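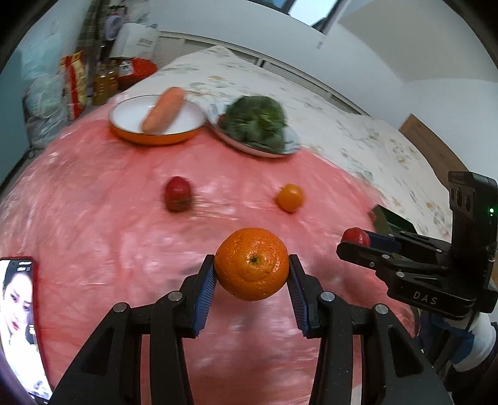 A mandarin with a bright orange, dimpled peel.

Mirko Greco picks up the phone with his mouth full. "Sorry, sorry, breakfast," he says, and then he's off, telling me about the fruit he is eating, the tree it came from and the neighbor who wanted that tree cut down.

Greco grows mandarins on a hillside outside Villa, on land his grandmother planted and his uncles mostly ignored. When he took over there were 400 trees, many of them half swallowed by bramble. He cleared the rows by hand over two winters and found 236 still worth keeping. The rest he has been replacing a few at a time, grafting from the old wood.

"People ask why I don't just buy new trees from a nursery," he says. "But taste one of these! The peel is thin, the smell stays on your hands all day, and yes, there are seeds. I like seeds. You slow down."

He talks about grafting the way other people talk about football. He does it in April, when the bark slips easily, and he keeps his cut wood wrapped in damp newspaper in the kitchen fridge (his wife has given up on the bottom drawer). His first year, only four grafts took. He remembers each one and can walk you to it.

"I was so proud of those four," he says. "I took everybody up the hill to see them. They're sticks! You stand there looking at sticks. But then there's a leaf, this tiny shiny thing, and I swear I shouted."

Most of the crop goes to the Saturday-free little market at Plallero, which runs only in the picking season, and whatever is too small or too marked gets cooked. Last winter he and a cousin filled 1000 jars of marmalade in a rented kitchen, with the windows open and the radio on. It's dark, bitter stuff, and I've already finished the jar he mailed me.

His advice for anyone buying mandarins is simple. Pick up two the same size and take the heavier one. Don't worry about a scar or a bit of green near the stem. And save the peel, dried on a plate somewhere warm, for tea or for a beef stew.

He still hasn't told me which neighbor it was. "He buys six jars a year," Greco says. "We're friends now."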